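Chapter 4

Gathering Examples

What you will learn in this chapter

How to decide what one example contains
How to plan the starting positions before the recording begins
How to judge which examples should be kept
How to write notes that another person can use

4.1 Why the examples come first

In Chapter 3 we have looked at the learning system from the inside. We took the examples as given, as if somebody had left them in a folder for us. In practice the folder is empty at the beginning, and the reader of this book will probably spend more weeks on filling it than on training. For this reason the present chapter stands before the chapters on training methods.

An example, in the sense used here, is one complete attempt at a task, from the starting position of the arm until the operator says that the attempt is over. It contains the pictures from the camera, the angles of all joints, the opening of the gripper, and a short label. We will call this an episode. Some authors use the word "demonstration" for the same thing. We use "demonstration" only when a person guides the arm.

The learning system knows the task only through its episodes. If in all of them the object lies on the same spot, the system may learn the spot and pay little attention to the object. This was the case in our first Plilbridge set. It had 200 episodes, all very clean, and the arm trained on them reached with great confidence to a place where the disc was no longer lying. We had moved the disc by the width of two fingers.

4.2 The Clitia exercises

Through the whole chapter we use one family of tasks, which we call the Clitia exercises. The materials are simple: a board with holes of different shapes, and pieces that belong to the holes. The arm must take a piece, carry it to the board and put it in the correct hole. A small child can do this, but for a learning system there are several difficulties inside. The piece must be found. The grip must not be too high, or the piece tips over. The last few millimeters above the hole need a slower movement than the rest of the way.

We recommend foam for the first exercises. Foam forgives a bad grip, it makes no damage when the arm pushes it against the table, and it can be cut with a knife if a piece is lost. The disadvantage is that light foam slides easily. A board which is not fixed to the table can move during an episode, and the operator should write this down when it happens. Do not throw away such episodes before you have read Section 4.5.

4.3 Planning the starting positions

Before recording, draw a simple grid of the table on paper and mark where the piece may start. Then mark separately where the board may stand. Many students vary only the piece. The result is a system that finds the piece anywhere and then brings it always to the same place in the air.

The full Plilbridge collection has 1,581 episodes. Of these, 303 were recorded with the board turned or moved from its usual place, and in our opinion this number is too small. If we would start again, we would move the board after every tenth episode from the first morning.

It is also useful to include easy starts. A round piece directly in line with the round hole asks for one short carry and almost no turning of the wrist. Such episodes show the basic movement in a clear form, and later the harder ones can be added.

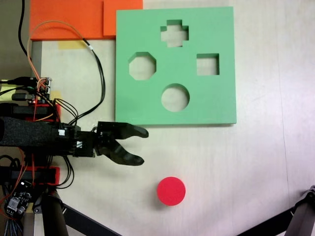 4.4 Recording one episode

The steps below are written for one operator working alone.

1. Bring the arm to the starting position and open the gripper.
2. Place the piece and the board according to your plan.
3. Take your hands away from the table, then start the recording.
4. Guide the arm at an even speed. Do not stop in the middle to think. If you need to think, end the episode and begin a new one.
5. Stop the recording when the piece is released and the gripper has moved away from it.
6. Give the label: success, partial or failure.

With the Elteck recording program the label is given by one key, and the next episode cannot begin without it. If you use another program, write the label by hand at once. In the Garrido exercise at the end of this chapter you will receive 76 episodes without labels, and you will see how slow it is to add them afterwards.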